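Grip Test

By December they had tried 85 pads, and Ásdís Ingvarsson had a box for the dead ones. She kept it under the bench at Mirari, next to the heater. Most had gone smooth at the tip. A few had split where the glue line met the jaw.

The job was a simple one on paper. Jilline wanted a hand tool that could pick up clothes, record how it was done, and hand that over to an arm that would do the same thing later. The money covered one pad material. Nestor Belmonte wanted the black. Ásdís wanted the blue, which was softer and cost more.

"Black lasts," Nestor said.

"Black slides on fleece."

"Then squeeze harder."

She had squeezed harder. On the old Gillies jaws it left a crease in the cloth that the arm's camera took for a seam, and the arm spent a whole afternoon trying to fold along it.

They agreed to run both. Ásdís fitted one of each to the same tool, black on the left jaw and blue on the right, and checked the screws twice. It was an ugly way to compare anything. If the cloth slipped, you had to work out which side had let go. But it meant the same hand, the same pull and the same garment, and there was no arguing later about who had been tired.

The target was 2,000 picks. She did them in houses in Tistby, in bedrooms mostly, starting at eight in the morning and stopping when her thumb hurt. She learned to come in low and open wide. She learned that waistbands were easy and that a single layer lying flat was the worst thing you could ask for. At night she sent the files to Nestor and he wrote back with the slips marked, black or blue, and no other words.

On pick 17 of the last batch she opened the jaws over a folded lavender-gray garment and held them there a moment before going down. 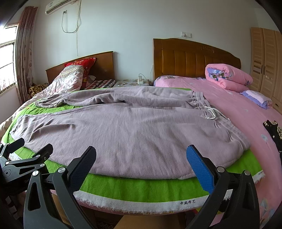 Nestor said over the phone that he had finished the earlier batches and the blue was ahead, and that he still didn't like it - it picked up lint, and lint would kill it by spring.

"So we clean it," Ásdís said.

"Who cleans it when it's on the arm?"

She didn't have an answer. She wrote the question on the back of her hand with a pen and went on to pick 18.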